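Talk notes, 6/15/23 – the Cirncombe record. Keep it loose, don't read off the page!

## Opening

Hi everybody. Raise your hand if you own a live album. Now keep it up if you've played it this year. (Wait. Let them laugh at each other.)

I'm going to talk about how my old band, Belomance, made a live record in a town hall with bad heat and a great ceiling, and how we nearly lost the whole thing in the mix. I played bass, so if the story leans toward the bass player, well, that's why.

## The hall

- Cirncombe, in March. We'd sold 331 tickets and thought we were kings.
- Sixty minutes on stage, no opener, and the drummer had a cold.
- Play the clip of the crowd coming in. Let it run, it's lovely – you can hear the chairs scraping.
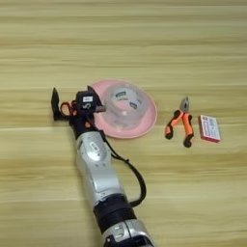
*Robotic arm over a wood-grain tabletop.*

## What we did wrong

Okay, so the desk tape sounded huge in the van on the way home. We played it three times in a row and shouted over it. Then we put it on proper speakers and there was almost no crowd on it! We'd hung two mics for the room and pointed both of them at the drums.

Ask: has anyone here done this? Somebody always has.

Our label, Bultivance, wanted us to drop in applause from another show. I was against it, then for it, then against it again (tell the bit about the phone call from the laundromat, but keep it short, it ran way over last time).
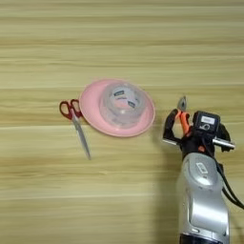 *Scissors with red handles beside the pink plate.*

## The rescue

A fan had taped the show from the balcony on a cheap recorder and mailed us the cassette. Hiss all over it, somebody coughing through the slow one, and the best crowd sound I've ever heard. We lined it up with the desk tape by hand, song by song, nudging it every few bars as the two machines drifted.

Play "Bravo" twice here – desk only, then with the balcony mixed in. Don't talk over the second one. I always talk over the second one.
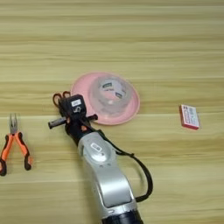
## The record comes out

- First pressing was 865 copies. I still have a box of them, so see me after.
- One review called it "muddy but happy." We put that on the poster.
- The cougher wrote to us! Read the postcard out loud if there's time.

## Questions

If it's quiet, start with the one about whether we'd fix the wrong note in the last song. (We left it in. It's mine.) Then play the encore while people find their coats.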